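About Irnlow

Irnlow is a handling and manipulation workshop. The company develops and tests two-arm robot routines for packing, sorting and bagging small items, and it opens its benches to outside visitors on a fixed schedule. The workshop was started by Ridwan Lumenta, who still runs the engineering side. Sekar Tjoa is in charge of visits and training.

What we do

Most of our work concerns soft packaging: pouches, drawstring bags, zip-top bags, film wrap. Rigid boxes are well served by existing equipment. A thin bag changes shape each time it is touched, and a cord can end up anywhere on the bench. Our customers send us samples of their packaging, and we report whether a two-finger gripper can open, fill and close it, and at what rate.

Software is written in-house. The motion library is called Lita, and the logging tool that goes with it is Wuisan. Both are licensed together with a support contract. To date the log holds 3957 complete bagging attempts on 183 package types. Failed attempts are kept in the same log and are available to the customer concerned.

Open days

The Iler bench is our demonstration station and is used for all public sessions. An open day runs in two parts. The first is a talk of 40 minutes on gripper geometry, cable routing and bench layout. The second is a live run with a member of staff at the bench, during which visitors may ask for a step to be repeated.

The drawstring pouch is the standard exercise. The cord is thin and has to be located before anything can be pulled. 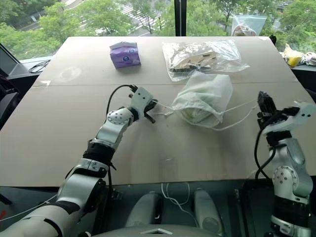 Iler bench, drawstring exercise: mesh pouch between the two grippers, cord running out to both sides.

The bench surface is covered in plain cardboard. It is replaced when wear begins to affect the vision results – scuffs and tape marks are tolerated up to a point. Other packages are left on the bench during a run, as a clear surface would make the task easier than it is in a packing room.

The contact phase is the part visitors ask about most. Both arms work within a small area, and the planner has to keep the wrists and their cables apart while the fingers close in on the same object. 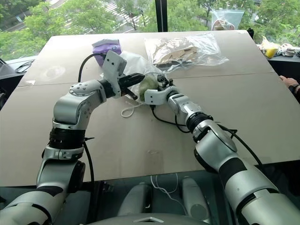
Both grippers at the pale green item, at the mouth of the bag.

We received 2057 visitors on open days up to the end of October, including groups from technical schools and packaging firms. The talk is also given separately, without the live run, at customer sites.

Visiting

The next open day is December 2, 2021. Groups are limited to 12. Long hair is to be tied back and lanyards removed before entering the bench area. Requests to test a visitor's own packaging must reach Sekar Tjoa one week ahead, with three samples of each type. Samples are not returned.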